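Papel pintado autoadhesivo Wenari: mi opinión después de dos rollos
Por Fanni Virág

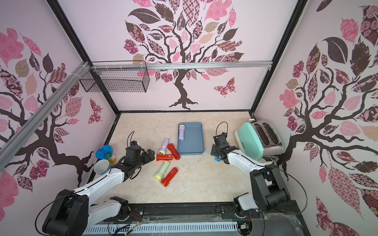
Llevaba desde febrero dándole vueltas a la pared del cuarto de costura, que era de un beige tristísimo, y al final me decidí por el autoadhesivo de Wenari, en el tono que la tienda llama «niebla». Pedí dos rollos (luego faltó medio, ya os contaré) y me puse un lunes por la mañana, con café y la radio puesta, convencida de que a mediodía habría terminado. ¡Qué inocente! Yo quería algo liso, aunque reconozco que los árboles tienen su encanto: esos troncos oscuros con ramas que se enroscan y hojas rosas, malva y ciruela, unas de cuadros y otras de flores, y hasta una mariposa abajo a la derecha. Con un dibujo tan grande, eso sí, hay que pensar muy bien dónde cae cada tronco antes de cortar nada.

Vamos a lo práctico. El papel es grueso, se despega del soporte sin pelearse y permite recolocar la tira un par de veces antes de agarrar del todo. Las 7 primeras tiras me quedaron de maravilla – yo misma me sorprendí – y la octava, la de la ventana, me costó casi una hora y alguna palabra fea. La espátula que viene de regalo es demasiado blanda; acabé usando una Lindemann que tenía en el cajón y fue otra cosa. También os aconsejo un cúter con hoja nueva, que el papel se desgarra enseguida si la hoja está gastada.

Lo que menos me gustó fueron las juntas. Con la luz de la tarde se nota una línea finita entre dos tiras, y en la esquina junto al radiador se levantó un poquito a los 14 días. Le pasé el secador, apreté con un paño y ahí sigue, quietecita. Mi amiga Lejla lo puso en un pasillo sin radiador y está encantada.

¿Lo volvería a comprar? Sí, para una pared sola y bien lisa. Para una habitación entera, con sus enchufes y sus rincones, llamaría a alguien con más paciencia que yo – y pediría un rollo de más desde el principio.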